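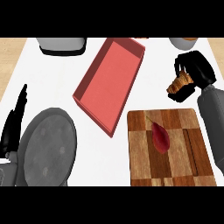 Search this site Go

Porkwood: rules for simulated two-arm table tasks

README, last edited September 18, 2026

Porkwood is 800 simulated episodes of kitchen items being moved around a table by two arms. Everything is rendered. If you want real crumbs and real friction, look elsewhere.

Most cards in this field claim to follow "good practice" and never say whose. Ours is written out, so you can disagree with it.

What counts as a success
- The item is in the named tray or dish and the gripper has let go of it.
- Hovering over the target is a fail. So is a drop that bounces in, whatever Mello's scorer says.
- Both arms are logged in every episode, even when one does nothing.

What we threw out
352 episodes where an item passed through a wall or a finger. We'd be wary of any simulated set that reports none.

What we don't believe
A rate of 80 per cent in here tells you very little about a real bench. The Aron checklist lets you quote simulated results under "safety" - please don't. Colour and lighting vary less than we would like, and grasp contact on soft foods is a guess.

Reporting
Give the seed, the version and every failed run. Akolgo splits are kept for old comparisons only.

This site uses cookies. Accept / Manage
Shares 2 Comments 0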